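Nullura Storage and Textile Services
Unit safety inspection – checklist with comments
Site: Pladaneo depot, ground floor and mezzanine
Date: December 14, 2018
Inspector: Coralie Merrick
Accompanied by: Marcela Šimko, shift lead
Previous inspection: September, same year

Key: S = satisfactory, A = action required, N = not applicable

1. Access and escape routes

1.1 Final exits open freely from inside – S
1.2 Escape routes clear to full width – A
Roll cages parked against the mezzanine stair foot. Moved during the visit. Floor marking to be repainted and extended by 1,000 mm.
1.3 Exit signs lit – S
1.4 Stair nosings secure – A
Two loose on the upper flight. Fixings present but worn.

2. Fire precautions

2.1 Extinguishers in date and on brackets – S
Unit 557 by the goods-in door has a faded instruction label. Still readable. Replace at next service.
2.2 Call points unobstructed – S
2.3 Lint removed from dryer ducts – A
Log shows no entry for the rear duct after September. Clean and record before the dryer is next used.
2.4 Hot work permits – N

3. Electrical

3.1 Portable appliances tested and labelled – S
3.2 Distribution board closed and locked – A
Closed, not locked. Key held in the office.
3.3 Extension leads – S
None in permanent use. The Steltano steam press now has its own outlet, as asked for last time.

4. Racking and storage

4.1 Load notices displayed – S
Bay limit shown as 1,587 kg on all main bays.
4.2 Uprights and beams free from damage – A
Upright guard at bay end bent inwards. The upright behind it is straight. Replace guard.
4.3 Beam locking pins fitted – S
4.4 Stacks stable – S

5. Textile handling

5.1 Soiled and clean goods kept apart – S
5.2 Dark fabrics kept apart from whites – S

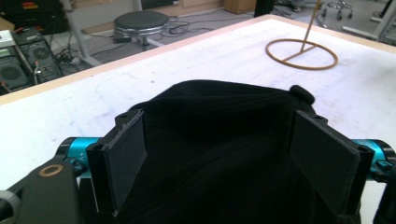 Item 5.2 – black cloth, gathered, between two padded fingers.
5.3 Pins and sharp items removed before folding – A
Sharps tub at the Kazlauskienė contract bench was over the fill line. Change at the start of each shift – a second tub should be kept under the bench.
5.4 Gloves available in all sizes – S

6. Welfare and first aid

6.1 First aid box complete – A
Eyewash past its expiry date. All other contents correct.
6.2 Drinking water marked – S
6.3 Accident book available – S
Completed pages removed and filed.

Actions

1.2, 1.4, 4.2 – site maintenance. Keep the upper flight closed until the nosings are fixed.
2.3, 3.2 – shift lead.
5.3, 6.1 – shift lead, from existing stock where possible.

Items marked A to be signed off by the shift lead and checked at the next visit. Copy to depot office and mezzanine notice board.

Signed: C. Merrick
Received: M. Šimko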